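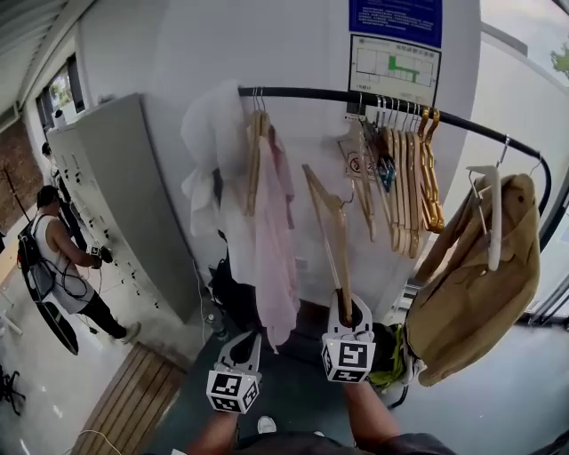 Saranya Rao asks why her school jumper takes all night to dry when her T-shirt is done by teatime. Good question! Same wash, same room, same rail. So what's going on?

Where does the water go?

Into the air. Really. Water is made of tiny bits called molecules, far too small to see, and they never stop jiggling. Some jiggle fast enough to break free and float off. That's called evaporation. No boiling needed – it happens in a cold room too, just slower.

Why jumpers are slow

Thick wool holds lots of water, and much of it is deep inside. It has to creep out to the surface before it can escape. A thin T-shirt has hardly any inside at all. Quick job.

Three things that speed it up

1. Warmth. Warm molecules jiggle faster, so more get away. A wash at 40 degrees won't help much though, the clothes soon cool down once they're out of the machine.

2. Moving air. Air next to wet cloth gets full of water. A breeze pushes it away and brings in drier air. Open a window a bit, or leave gaps between the hangers. 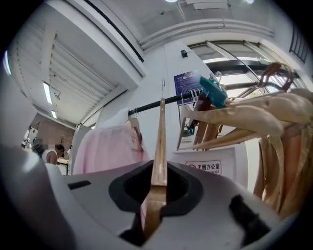
3. Space. Spread things out. A sock in a ball stays wet in teh middle for ages. More surface, more places to escape from.

Try it

Two old flannels, same size. Wet both, wring them out. Hang one up flat, scrunch the other on a plate. Check after 30 minutes, then again after 60. Feel the middles as well as the edges. Which is dryer? Write it down before you forget.

Damp days

Sometimes the air has nearly all the water it can take. Rainy April mornings, say. Then your washing just hangs there and sulks, and you'll need to wait for drier air or turn the heating on.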